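Thursday, February 20, 2025

Basket day, part two. I said I'd have the whole small-parts corner sorted by lunch and it is now well past four, so draw your own conclusions. Still, I'm happier with it than I was this morning!

Where I left off: the old cardboard trays are gone (bottoms falling out, glue everywhere, good riddance) and we're moving over to the gray plastic baskets from Bridine. I ordered 17 of them. They stack all right when empty, a bit wobbly when full, and you can get a label tie through the holes in the sides without any drilling. The inside measures 160 mm across at the narrowest point - I checked that twice, having been burned by the catalog drawing last July. The Hiltora ones we tried back then had open mesh floors too, and anything with a thin end poked through and caught on the shelf edge. So the solid floor was the thing I cared about most this time.

The system, for whoever reads this while I'm out: one basket per job, and nothing goes in it that doesn't belong to that job. If a basket has only one part in it, fine, leave it that way. I know it looks like a waste of a basket. We lost most of an afternoon before the holidays looking for a fitting that had been "tidied" in with the Milel spares, and I would like to never do that again.

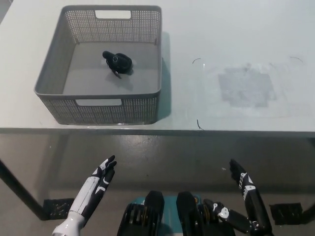
The black parts are the ones I worry about. Small, shiny, and they vanish the second you set them on anything dark, so the gray floor helps a lot there. I tried a scrap of white liner in one basket as well and I'm not sure it adds much. It slid around and bunched up in the corner. Might try again with something heavier, or might just drop the idea.

The table needs attention too. I went at the gray patch with warm soapy water and then with the citrus stuff, and got a little fuzz off and a sore elbow. Next try is the plastic scraper, held flat. Please don't use a blade on it, we have enough scratches already (and I made at least one of them, I admit it).

Inventory count came out at 169 pieces against the 174 on the sheet, so I'm 5 short. My money is on the Bittencourt drawer, which I haven't opened yet and am slightly afraid of. If anyone has loose fittings in a coat pocket or a coffee mug, just leave them on my bench, no questions asked.

Still to do:
Labels - job number on the short end, big letters, pencil is no good.
Bittencourt drawer, start to finish, with the door propped open for the dust.
Shelf spacing. The second shelf is too low to lift a basket out by both handles without barking your knuckles. One peg hole up should do it, though I'll have to empty the whole bay first, so that's a job for a quiet morning.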